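Ticket 76 - Memory module removal fails, cell 2
Project: Trinwood student disassembly project
Opened by: Sobia Niazi
Assigned to: Edeltraud Kaufmann
Status: Reopened
Opened: 12/4/19

Sobia Niazi wrote:
Arm goes down to the stick, closes, lifts, and comes up with nothing. Same result on the Ostero script and on Marwat's rewrite of it. Gripper reports closed at the right width both times. Marwat's group says it is a calibration problem and wants us to redo the table calibration from scratch. I'm not convinced. We did that in September and the fixture picks have been fine ever since.

Edeltraud Kaufmann wrote:
Did you check the latches before blaming the script? If one end is still locked you can pull all afternoon.

Sobia Niazi wrote:
Opened both by hand, then ran it again. Failed again. Log says grip force dropped 180 ms after the lift started, so it had hold of something.

Edeltraud Kaufmann wrote:
"Something" is my worry. Closed width only tells you the fingers stopped. I asked Plenden support and got told to update the firmware, which is what they say to everybody. Please don't update anything until we know what it is touching. Changed status from Closed (Marwat) to Reopened. One good run out of some 2 dozen is luck, I don't care what the summary sheet says.

Sobia Niazi wrote:
Fine, no firmware. Going to stop the arm just before close and look at the approach instead. Will attach. 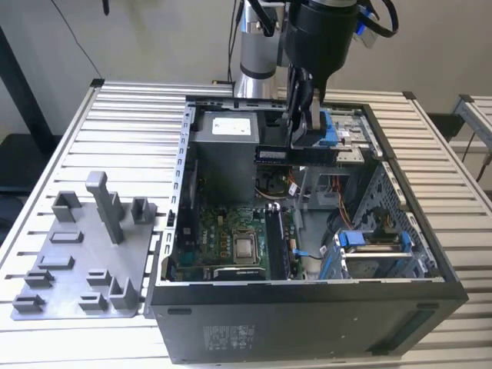
The approach height in the script was taught on a different case, and I doubt anyone rechecked it when we switched towers. With the tower on its side and the fingers down inside the top part of it, there is a blue plastic part directly under them, right next to the stick. I think we could be closing on that, or catching it with one finger, and the width check would pass either way. Before anybody touches calibration I want the close point re-taught on this case and the run repeated with the lift slowed down. Marwat can keep his theory until then - leaving this open.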